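Chapter 4
Can It Do the Chores Yet?

My sister called me one evening in January to ask when she could buy a robot that folds fitted sheets. She has three kids and a dryer that runs day and night, so it was a fair question. I told her not to hold her breath. Then I hung up and realized I'd just given her the same answer I gave her when I was in grad school, and that bugged me enough to write this chapter.

So let's ask it properly. Which everyday jobs, at home or on a shop floor, can a machine do now? Which ones can it almost do? And what does "almost" mean when you're the one who has to clean up after it?

We'll start with a job most people would guess is easy for a robot: working on a computer. Everything inside the case was made in a factory to tight measurements. The parts are rigid, they only go in one way, and there's a drawing somewhere that says where every screw belongs. Compare that with a fitted sheet (go on, try to draw one) and you'd think the computer wins by a mile.
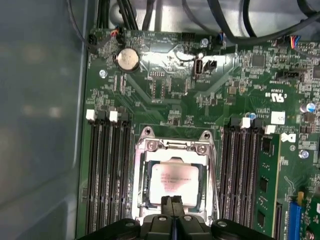
Aleksandra Krawczyk runs the repair benches at Wellasby, a refurbishing shop in Piravville that takes in old office desktops, and she let me sit next to her for a whole shift. Her best people can swap a memory module in 18 seconds without looking at it. They find the slot by feel, press down on one end, then the other, and listen for the click. Ask them how hard they press and they shrug! "Until it goes" was the most exact answer I got all day.

That answer is a real headache for anyone trying to program the same job. Press too lightly and the module sits there looking fine and doesn't make contact. Press too hard, or at a slant, and you flex the board. A camera can get the fingers close to the slot, but once they're close, the fingers themselves block the view, and from there on the machine has to go by touch. Then there are the cables. Cables are the fitted sheets of the computer world. They droop wherever they like, no two cases have them in the same place, and the drawing doesn't show them at all.

Aleksandra's shop has a trial cell she calls Lis, and I'll come back to it all through the chapter because it's such a good teacher. In its first test it was given 200 module swaps on one model of desktop, with the cables tied back by hand beforehand. It got most of them. With the cables left alone, it finished 80. Same arm, same boards, same light over the bench. I wrote both numbers on a sticky note and it's still on my monitor.

Keep those two numbers in mind as you read, and keep asking who tied back the cables. When you see a video of a robot loading a dishwasher, somebody may have scraped the plates and lined them up first. That's still progress, and I don't want to be a grouch about it. But your kitchen doesn't come that way (mine sure doesn't).

4.1 What counts as a chore?

Before we can grade anybody, we need to agree on the test. I'm going to call something a chore if it meets 2 conditions: it has to be done again and again, and the starting point is a little different every time.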